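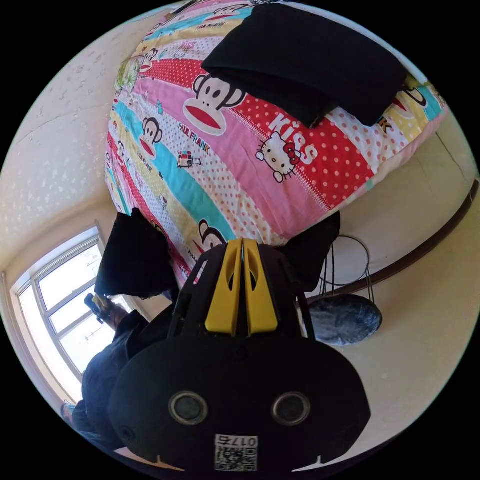
I hate folding. There, I've said it. I'll happily wash up, I don't even mind doing the oven (with the radio on), but give me a heap of clean clothes and I'll find any excuse to be in another room. So whenever someone announces that a robot can do laundry now, I'm the mug who clicks.

3 min read

This month it was Odero, a folding machine I'd been reading about on and off since November. You clip a shirt to the front, it swallows it, and a tidy square comes out of the bottom. Lovely! Except it costs 590 a year to rent, you have to clip every single item on yourself, and it won't take anything bigger than a pillowcase. By the time I've found the shoulders and clipped them on straight I could have folded the thing and be putting the kettle on.

The other one people keep sending me is the Hirketano arm, which does the whole job on a table, picking up and all. I watched the full video, not the speeded-up one, and it took 2 minutes over a T-shirt. It also had three goes at finding the collar. 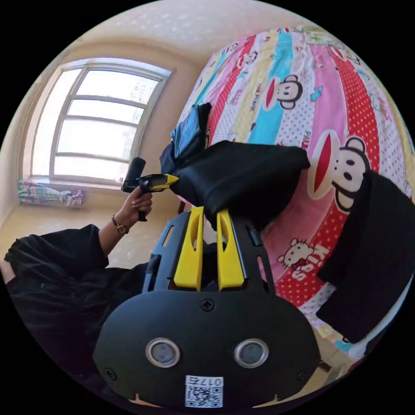 And black clothes are the worst, even for me. Sleeve, leg, inside, outside, it all looks the same until you've got hold of it and given it a shake. I do most of it by feel. I'm usually halfway through a conversation and my fingers have gone and found the waistband on their own, and I couldn't tell you how. Try writing that down for a machine.

Beds are another thing. All the demos use a nice plain table, at a nice height, with nothing else on it. At our house folding happens on top of the covers, which are busy and squashy and move when you lean on them. Zovstead did have a go at a proper bedroom in one of their clips and I'll give them credit for that, even if the jumper ended up more of a parcel. 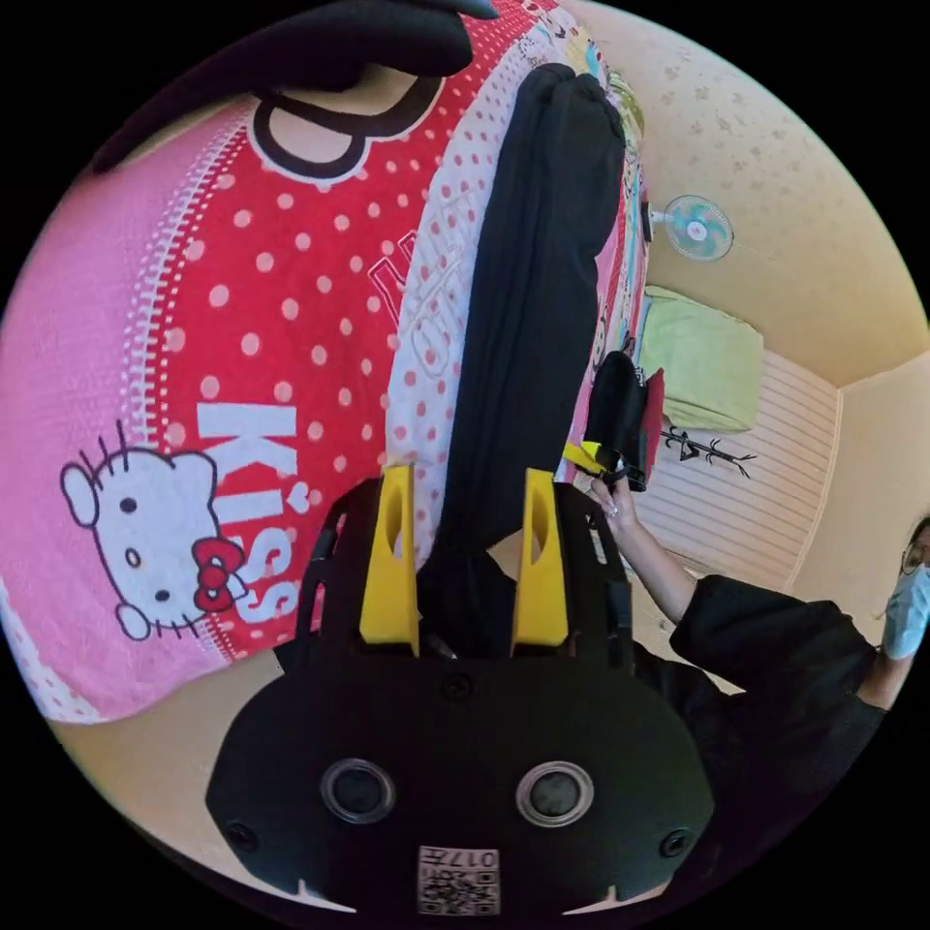

So would I buy a folding robot this year?

I'd wait. If one turns up that can take a mixed pile off a bed and sort out the trousers without me standing next to it, I'll start saving. Until then I'm spending my money on a second airer, and the socks can carry on living in the basket.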